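Section 4. Planning and Budgeting for a Station

4.1 Before You Order

1. Measure the work table. The Clarness station requires 39 inches of clear width between the two operator positions.
2. Confirm the number of hand-held grippers. Orders are priced per pair; single units are quoted separately by Krishnan.
3. List the objects to be handled and enter them on the order form. Keep cords and adapters as separate line items.

NOTE: Replacement fingertips are not covered by the base price. Allow $132 per pair in the first-year budget.

4.2 Power and Cabling

4. Identify the wall circuit that will serve the station and record it on the site sheet.
5. Budget for one spare gripper cable per station.

CAUTION: Do not power station equipment from a strip that is being used as a handling object.

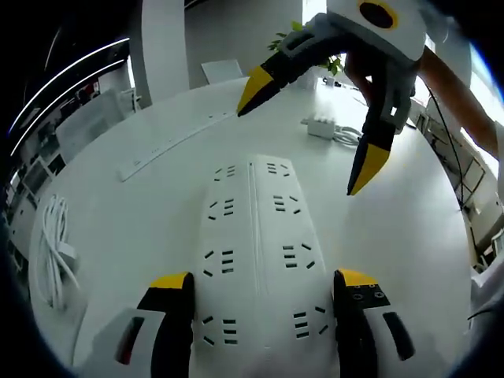
6. Send the completed site sheet to Smaranda Neagu, Grekico Purchasing, Okutthorpe. Quotations remain valid for 70 days.

Orders received after November are billed at the following year's rates.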